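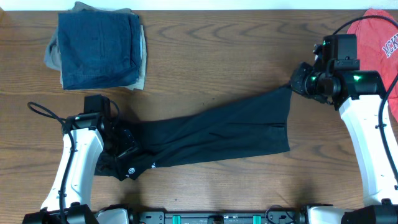 Section 4 of this guide covers setting up the two-arm bench for laundry folding and deciding which folding jobs to hand over to it. Read it before you buy clamps, clear a table or promise anyone a basket of folded clothes. Folding is the chore most new owners ask for first, and it is among the harder ones, as cloth has no fixed shape for the software to plan against. A black garment stretched between two grippers, flat at one end and bunched at the other, is a typical middle stage: each arm has hold of fabric, and there is still a good deal of flattening to do before a fold line can be set. Expect to see a lot of that stage in your first weeks.

The procedures were written at the Allunby workshop by Nurhan Canpolat and apply to the Cisivix controller, release 2. If you are running an earlier release, update it first (Section 2).

## 4.1 What the bench can and can't do

The question we are asked most is whether a machine can do the household folding yet. The short answer is some of it, slowly, with a person in the room.

During the August trial at our Garkgate site we ran mixed household loads through the bench. The operator logged each garment as folded, folded after help, or abandoned. Out of 67 garments, 39 were folded with no help. Another 15 were folded after someone straightened a sleeve or turned the item over. The remaining 13 were abandoned and folded by hand.

| Garment | Hand over to the bench? | Remarks |
|---|---|---|
| Tea towels, hand towels | Yes | Start with these |
| T-shirts, short sleeves | Yes | Lay out face down |
| Trousers, track pants | Yes, supervised | Dark fabric needs more light |
| Jeans | Yes, supervised | Heavy; use the slow lift |
| Long-sleeved shirts | With help | Sleeves often end up underneath |
| Hoodies | With help | Tuck the hood in first |
| Fitted sheets | No | |
| Socks | No | Pairing is not supported |
| Anything with drawstrings left loose | No | See caution in 4.4 |

A practised person will beat the bench on every line of that table. The bench is worth having if you want to learn how this kind of work is taught to a machine, or if slow folding in the same room while you do something else suits you. It does not empty the dryer, carry the load or put anything away.

## 4.2 Preparing the table

You will need a solid table, a tape measure, a level and the clamps supplied with your kit.

1. Choose a table that doesn't rock. Push down on each corner in turn. If it moves, shim the leg before going further.
2. Clear the whole top. Lamps, mugs and phone chargers all have to go.
3. Wipe the surface and let it dry. Fabric drags on a sticky patch, and the drag will be read as a snag.
4. Fix the mounting rail along the near edge. Tighten the clamps a little at a time, working from the centre outward.
5. Check the rail with the level. Re-seat it if the bubble sits outside the lines.
6. Route the arm cables down the outside of each arm. Leave enough slack at the wrist for a full turn in both directions.
7. Move each arm by hand, power off, through its whole reach. No cable should pull tight or catch.

**Note:** Bare timber is fine. A strongly patterned surface can slow edge-finding, and dark clothing on dark timber is the worst combination. If the bench keeps hunting for a hem, lay a plain, light-coloured cloth over the work area, pull it tight and tape down the corners.

**Caution:** Don't use a tablecloth with a fringe. The grippers will pick it up.

## 4.3 Light

The bench needs even light from overhead. Daylight from a single window leaves one side of the garment brighter than the other, and the software can take the edge of a shadow for the edge of the cloth.

1. Close the blinds if direct sun reaches the table.
2. Turn on the room light and stand where the operator will stand. If your shadow falls on the cloth, move the operator's chair.
3. On the Cisivix screen, open *Light check* and wait for both readings to settle.
4. If either reading is low, add a second lamp on the opposite side. Do not turn up the exposure to make up for it -- the picture gets noisy and edge-finding gets worse.

## 4.4 Sorting the load

Most abandoned items at Garkgate could have been spotted before they reached the table. A few minutes' sorting will do more for your results than any setting in the menus.

1. Pull out everything marked "No" in the table in 4.1.
2. Turn garments right side out. The bench can't do this.
3. Close zips, and do up the top button on shirts.
4. Empty the pockets.
5. Separate dark items from light ones and run them as two batches.
6. Put the easiest batch first. It gives you a chance to catch a fault in the set-up before the awkward items.

**Caution:** Tie off drawstrings and tuck them inside the waistband. A loose cord can wind around a gripper finger. If this happens, press the stop button, wait for the arms to settle, switch off at the wall and free the cord by hand.

**Caution:** Don't load anything you would be upset to see marked. Grippers hold by pinching, and fine knits will show it.

## 4.5 Running the first batch

Use hand towels for your first batch, even if you have used a similar bench before.

1. Switch on both arms. Wait for the ready message before touching either one.
2. Place one towel in the middle of the work area, spread roughly flat. Keep it clear of the rail.
3. Select *Fold > Rectangular > Slow*.
4. Press start and take your hands off the table.
5. Watch the first grip on each side. Both grippers should take a single layer near a corner.
6. When the arms have returned to rest, check the fold. Edges should line up to within two fingers' width. Closer than that is a bonus.
7. Lift the towel away to the stack and place the next one.

Repeat until you have had five clean folds in a row, then move on to T-shirts. Leave trousers until the T-shirts are reliable.

**Note:** You may keep the finished stack on the table if there is room at the far side, outside the arms' working area. Mark that area in the *Keep clear* menu so the planner doesn't route an arm across it. Clothes waiting their turn should also be outside the working area, or the bench may try to fold two garments as one.

## 4.6 Trousers and other long garments

Long garments are folded in three stages: stretch, halve, quarter. The stretch is where most of the trouble is. The arms take opposite ends and draw apart until the tension reading rises, then lower the fabric to the table.

1. Lay the garment across the table with the waistband to the right.
2. Smooth the legs together by hand, one on top of the other. Skip this once the bench has learned your load, but do it to begin with.
3. Select *Fold > Long > Slow*.
4. Watch the stretch. If one end stays bunched after the second pull, press pause.
5. Open out the bunched end by hand, step back and press resume.
6. If the bench bunches the same end again, cancel. Turn the garment end for end and start over.

Stretchy fabrics need a lower tension limit. The cloth keeps giving, the reading rises late, and the arms finish further apart than they should. Set the limit to *Soft* for leggings, track pants and most sportswear. Set it back to *Normal* for denim, which otherwise gets put down too early with its creases still in.

**Caution:** Keep your hands away from fabric that is under tension. If a gripper slips, the cloth will snap back toward the other arm.

## 4.7 When to step in

New operators tend to step in too soon. The bench will often let go, back off and take a second grip, and this looks like failure when you aren't used to it. Allow two tries at any grip before you pause it.

Step in straight away if:

- a gripper has hold of the covering cloth as well as the garment
- an arm is pushing against the rail or the other arm
- fabric is sliding off the table
- you hear clicking from a wrist joint

Log each time you step in. The log is what the Cisivix trainer learns from, and a session with honest notes on the failures is more use to it than a session of clean towels. Sarıgül, the laundry at the Garkgate site, now records every abandoned item by fabric and by stage. Their staff still fold most of the work by hand. They leave the bench on flat goods through the afternoon and take over for anything with sleeves.

## 4.8 Shutting down

1. Let the current fold finish, or press cancel and wait for the arms to open.
2. Remove the garment.
3. Select *Park*. Both arms will fold down toward the rail.
4. Switch off at the controller, then at the wall.
5. Check the gripper pads for lint and wipe them with a dry cloth.
6. Check the rail clamps by hand. Retighten any that have worked loose before the next session.

For pad replacement and wrist calibration, go to Section 5.

*Section last revised February 20, 2020.*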